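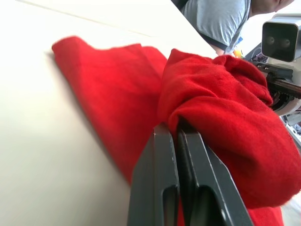
Speaker notes - Fitton Basketball Club, meeting of parents and junior coaches
April 14, 2019
Speaker: Frøydis Solheim, Head of Junior Development

Opening

Good evening, and welcome. Thank you to the Ellari Sports Centre for the use of the hall. I shall speak for 30 minutes and then take questions. Copies of the new playing rules for the junior section are at the back.

Purpose of the talk

The club's board agreed in March to change the way players move from the under-14 squads to the under-16 squads. Tonight I will set out what has changed, when it takes effect, and what is expected of coaches and families.

Present position

The junior section has 105 registered players. Until now, a player moved up on the first day of the season after his or her fourteenth birthday. The rule was easy to apply. It took no account of how long the player had been in the sport, or of growth, and several players who moved up last autumn had very little time on court before the winter break.

(Pause. Show the table of minutes played, by squad. Do not read it out.)

Coaches will recognise these figures from their own match sheets. We lost players over the winter, and in the letters we received from families the reason given most often was a lack of playing time.

What will change

From the start of next season there will be a shared training group between the two age groups. It will train once a week at the Egger Road court, in addition to the normal squad sessions. A player may stay in the shared group for up to one full season.

Placement will be decided by the two squad coaches together, after a conversation with the player. Parents will be told in writing. If the coaches do not agree, the matter comes to me.

League rules on age still apply in full. A player who is too old for an under-14 league match cannot appear in one, whatever group he or she trains with. Please be very clear on this point - a single error can cost a team the result.

Playing time

Every player named for a junior friendly will play in at least two quarters. In league matches the coach keeps the final decision, but minutes will be recorded and reviewed every 3 matches.

(If asked about the regional cup: the same rule as league matches.)

Cost

There is no extra fee for the shared group in its first season. The board has set aside 300 euros for balls and bibs. Travel to Egger Road is for families to arrange, although the club will keep a list of those willing to share cars.

The Zekon tournament

We will enter one mixed-age team in the Zekon summer tournament, which allows it under its own rules. Names are to reach the office before the end of term. Places are limited, and players who have not yet been to a tournament will be considered first.

Questions

Take questions on the new rules first. Individual cases should be kept for afterwards, or sent to the office.

Remind coaches to collect their registration forms before they leave.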